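Chapter 4
Showing by hand

Before you start: read chapter 3 on calibration, or at least the bit about the fingers. You'll need it by section 4.3.

There are two ways to show a robot a job without writing the job out in code. One, drive the arm from a distance — a joystick, a second arm, a headset — and record what it does. Two, leave the arm out of it. Pick up a gripper like the one the robot will wear, do the task yourself, log the camera and the finger width as you go. Nernon, the course arm, takes either. Most of this chapter is on the second. Remote control comes back in 4.6.

Our running task is dull on purpose. A mouse, a mat, a desk. Put the one on the other. Everyone knows what done looks like and nothing breaks if you drop it.
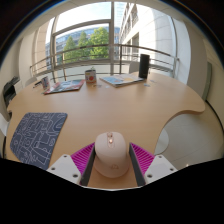 Fig. 4.1 Mouse held between the finger pads, mat to the left.

Look at where the pads meet the shell. Either side, not on top. A grip is a choice and the robot will copy it, good or bad. If half your demos pinch the sides and half go for the front and back, the policy may try for something in between and get niether. Pick one. Write it on the task sheet before anybody records.

Speed next. People rush. The log from Halliday, our practice set, has 2,917 demos in it, and 21 of those were thrown out for one fault, fingers shutting before they reached the object. Easy to do. Your own hand forgives it, the arm won't. Slow down for the last bit, close, wait a moment, then lift.

Then starting positions. Shift the mouse between demos. Shift the mat too, turn it, change where you stand. Leave the clutter alone unless the task sheet says otherwise — cups and magazines are fine, a real desk has them. A policy that has only met a bare table tends to do badly anywhere else.

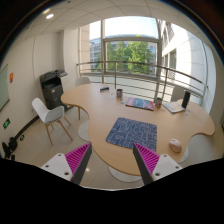 Fig. 4.2 Open fingers, with the mat and a mouse on the table.

Sorcha Swanson disagrees with us on starting positions, and asked for it to go in. Keep everything fixed for the first session, she says, get the arm doing it once, then spread out. Otherwise you can't tell a bad grip from a bad spread, and you waste an afternoon arguing over which.

Fair point. If you have time for 2 sessions, do it her way. If you only have the Tuesday lab slot, vary from the start and keep notes.

By the end of the chapter you should be able to write a task sheet, record a clean set by hand, and say which demos to bin and why. Kit list is in 4.1. Charge the gripper first.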